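# Would You Sleep in It? My Semester on Glamping Tents

*Hospitality and Tourism Projects, April 20, 2024*

I picked glamping because I like camping and I also like a real bed, and I wanted to know why anybody would pay hotel prices for canvas. The assignment was to choose a type of lodging, find out what guests want from it, and plan a small site. My site is called Kimach (I made up the business plan, but the hillside is a real one behind my aunt's place, and she'd love it if somebody built this).

I started in February with a survey. I sent it to 300 people through the department mailing list and a couple of camping groups, and I asked way too many questions! If I did it over I'd cut it in half. People got tired near the end and began typing "idk" in the comment boxes.

What they did answer was pretty clear, though. The bathroom came first. I had a whole page on views and stargazing, and most people skipped right past it to tell me they won't walk outside at night to use a toilet. Heat was next, then noise from the neighbors. 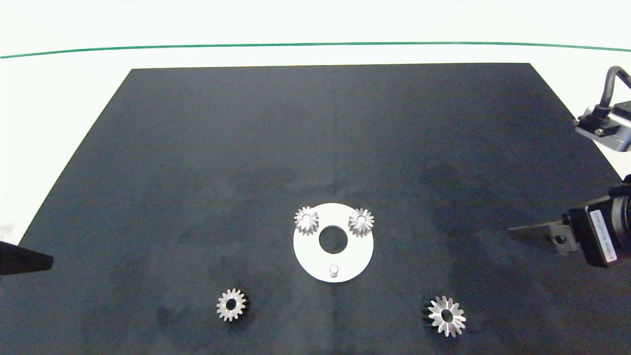

So the bathroom went to the top of my list, and that changed which tents I could use. I compared two. The Tekine is a round safari style with one big room, and the Sondance is longer and has a back section you can close off. I liked the Tekine a lot more on looks. It's just hard to fit plumbing in there without a curtain situation, and a curtain was exactly what people complained about in the survey.

I went with the Sondance. My plan has 17 of them along the slope, each on a raised deck. My first layout had 23, but when I drew the paths to scale the decks were so close together you could pass the salt to the next tent. Fewer tents means less money coming in, and I had to redo my whole budget, which took me two evenings and a lot of cereal.

The deck was the part of the budget I got most wrong. I'd put in a number that covered lumber and forgot stairs, railings and the skirting that keeps animals out from under there. The corrected figure is $3475 per deck, and I'm still a little nervous about it on the steep end of the hill.
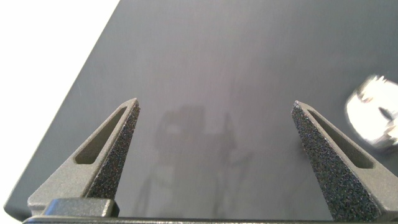
For the inside I borrowed ideas from Sitthichai, a small tented lodge whose owner was nice enough to answer my emails. The best tip was about damp. Don't push the bed against the canvas, leave a gap all the way around, and put rugs down that you can hang outside to dry. I'd drawn every single bed against the back wall, so I moved them all!

Things I didn't get to: winter. I assumed the site closes when it gets cold, and I never worked out where the tents would be stored or who takes them down. Parking is also pretty sketchy. Right now it's a rectangle at the bottom of the hill with the word "cars" in it, and luggage carts are penciled in next to that with a question mark.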